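Pestmont handheld teleop kit, after a month of sim kitchens

Bought this in June with my own money, used it most evenings. Quick writeup for people on the fence. Sorry for typos, doing this between runs.

What you get: one handheld controller with a trigger for the gripper, a foot pedal, the dongle, and a license for Serkiddale, the recording software. Charger NOT included. Cable is short. Manual is a folded sheet, skip it and read the wiki.

Setup took me one evening. Most of that was the driver. Install the driver before you plug in the dongle, not after, or it grabs the wrong port and you get to do it all over. Calibration is easy, hold still, squeeze twice, done. It forgets the calibration if the PC sleeps. Annoying.

How it drives. Good! Better than the 3D mouse I had. You press the pedal, arm follows your hand, let go of the pedal and it stays put while you move your hand back to somewhere comfy. Took me 2 sessions before I quit fighting it. Wrist rotation is the best part, very direct. Trigger is on/off in most of the menus but there's a proportional mode burried under Advanced. Turn that on. Should be the default.

I run it on kitchen scenes, dish stuff mostly. Bowls, plates, racks. Two views up while I drive, a close one and a wide one.
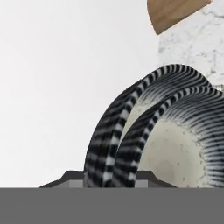

Close view at the rack, then the wide view of the counter and stove.
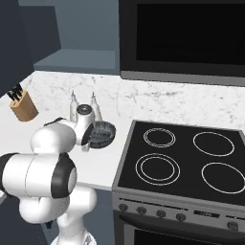
Page last changed: June, 14:30

Close view is where you do the fine work. Striped plates standing on edge one behind the other, gripper right up at the bottom of the picture. Great for lining up. Useless for knowing where your elbow is. So you need the wide one too, and Serkiddale lets you swap with a tap on the thumb button. No lag that I could feel. You can also put them side by side but on a small monitor it's cramped.

Bowls are harder than plates for me. Coming down on a rim with the fingers pointed straight down, depth is a guess half the time, and if there are bottles standing right behind it you get nervous. I slow the scale way down for the last bit. Scale is on a slider, wish it was on the controller. Big miss.

Recording. One press starts a demo, one press ends it, long press throws it away. I throw away a lot. Each demo gets saved with the arm motion and both views, and you can trim the dead time off the front. Replay works. Export to the usual formats works except the batch export choked on me at 2,000 files, had to split it up. Support answered in a day and said known issue. Ok.

Comfort: fine for a while. After 30 minutes my thumb hurts. The grip is made for a bigger hand than mine. Tape helped.

Battery is decent. No low battery warning though, it just quits, and the arm stops where it is. In sim who cares. On hardware I'd want a beep.

Compared to the Chiba one: Chiba has a nicer grip and a scale wheel right on the side, and it costs a lot more. Tracking felt the same to me. The software is way worse, no trimming, no thumb swap. If you already have your own recording setup get the Chiba. If you don't, Pestmont.

The leader arm kits (the small copy of the arm you push around by hand) I only tried at the Irville meetup. You feel the joint limits, so you don't wander into dumb poses. But it eats a whole desk and I don't have a desk to give it.

Pros
Pedal clutch
View swap on the thumb
Trimming in the recorder

Cons
Short cable, no charger
Scale slider is only on screen
Sleep kills calibration
Batch export

4 out of 5. Would be higher with a scale wheel. Will update if the next firmware fixes the sleep thing, they say it's comming.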